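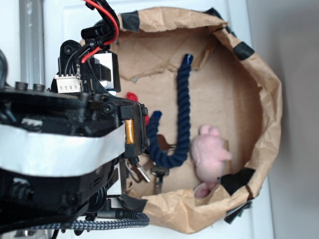
Unit 4: The robot in the lost property room

Trumudwood College, Work and Technology, evening course
Handout for the session of 2025-09-26

What we study in this unit

In Unit 3 we looked at robots in large factories. Now we go to a much smaller workplace. Drelleo is a coach company, and its lost property room is in Rolland. In an ordinary month 3000 objects arrive there. They come in paper bags, one bag for each coach, and in one bag there can be keys, a soft toy and a piece of rope together. Before, two clerks took out every object by hand, wrote a label and put the object on a shelf. Since last October a robot arm, which the staff call by its project name Prornari, takes part in this work.

Please read the whole handout before the session. The words in the list at the end will be used in the discussion.

1. The task before and after

We must separate the job from the tasks. The job of the clerk has a title and a wage. The tasks are the small pieces from which the job is made. In the lost property room we can name these:

- open the bag and fix the rim so that it stays open
- take the objects out one after another
- describe each object in the register
- answer the telephone and the people at the counter
- decide what is done with an object that nobody collects

The robot does only the second task, and not all of it. The first task became longer than before. A person could always push a hand into a half-closed bag, but the arm comes from above and needs a wide opening, so the clerks now roll down the paper and put black tape on it. This tape work was in no plan. In our course we call it hidden preparation work, and you will find it in nearly every case we study.

2. What is difficult for the machine

A box has flat sides and keeps its form. A twisted rope does not. It can lie across the bag with one end bent near the keys, and then the gripper may pull on one thing and move another. Soft objects change their shape when they are pressed. Metal objects are small, and they can reflect light. In the Prornari arrangement there are lights on both sides of the gripper mount, and they look down into the bag together with the camera.

In the first week the arm needed 150 seconds for one object. A clerk does not need so much time. The management accepted this because the arm can work during the counter hours, when both clerks are occupied with visitors.
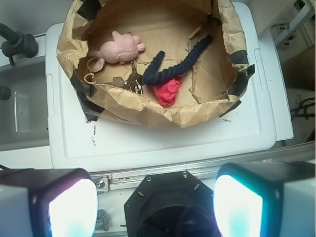 One of the clerks told our students that the speed did not trouble her at all. What troubled her was the waiting. When the arm stopped she had to leave the visitor, look into the bag, move an object a little and start again, and after an hour of this she had the feeling of doing two jobs badly. She asked for a sound signal with a lower volume and for the right to finish with the visitor first. She received the second.

Question for pairs: who should decide how quickly a person must react to a stopped machine?

3. Skills, wages and responsibility

The clerks had 35 minutes of instruction on the first morning. It covered the stop button, the restart and the cleaning. It did not cover the cables, although these run along the arm and one can hang down into the bag beside the objects. For the cables there was a sheet of paper on the wall. Later the clerks wrote their own sheet, in larger letters, and this one is used today.

Note three changes:

Knowledge. The clerks now know which objects cause a stop, and they can often tell it from a look into the bag. This knowledge is not written in their job description.

Wages. They stayed the same. The company says that the work has become lighter. The clerks say that it has become different.

Responsibility. If a toy is damaged by the gripper, the letter to the owner is signed by a clerk, as before.

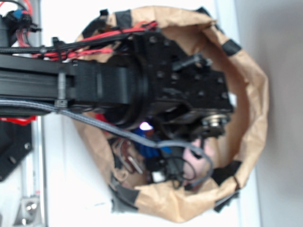

A comment from last year's group was that we should not pity the clerks too quickly. The student had worked in a laundry, and for her the end of bending over a bag all day would have been a present. In her opinion the question is only whether the free time is given to the person or taken back with more work. Another student answered that in Rolland it was taken back, in the form of longer counter hours. Both remarks are useful for your essay.

4. Words for the discussion

Task: one piece of a job which can be described alone.
Gripper: the part of the arm that holds an object.
Hidden preparation work: work done by people so that the machine can begin.
Stop: a pause of the machine in which a person must act.

5. Homework

Choose a workplace that you know well. Write down its tasks in a list as in part 1, and mark the tasks which a machine does already. Then ask one person there what has become longer since the machine came. One page is enough. Bring it on paper to the next session.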